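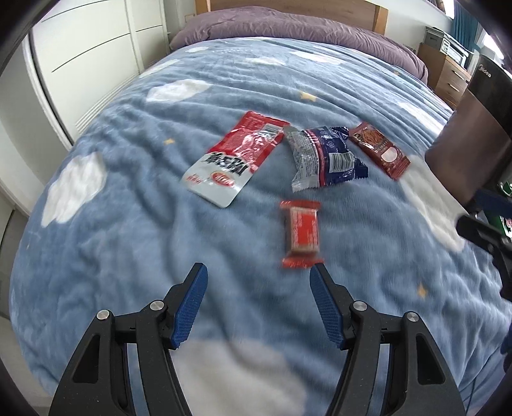 2. Gripper comparison, wrapped goods

Reporting period ending Tuesday, January 10, 2023
Prepared by Innes Mackay for Rosaire Gagnon, Kavden

Work in this period moved from rigid boxes to wrapped snack packets on soft surfaces. The hand-held tool has two linkage-driven fingers with textured blue pads on the inner faces of the tips. The bedroom layout uses four packets of different sizes on a plush blanket, with folds left in.

Two pad materials were compared, Riltel and Cele. Ryota Uchida logged 369 grasp attempts, of which 37 were rejected for incomplete tracking. Riltel held glossy film more consistently. Cele released small bars more cleanly but slid on crimped ends when the fingers closed off-centre.

The wide-angle lens keeps both fingertips and the target in view through the approach. Distortion is strong near the margins, and Apolinar Escobedo has recalibrated the lens model to suit. Glare on metallic film remains a problem for packet segmentation – we have not settled on a fix.

Outstanding items

Pad wear check after 105 further closures: Chi-keung Lau.
Repeat of the Cele trials at lower closing force: not started.
Controller firmware from Unonska: due in December, now 3 weeks late. Arm trials cannot be scheduled until it is received.

Spending is within the approved budget. No change to scope is requested.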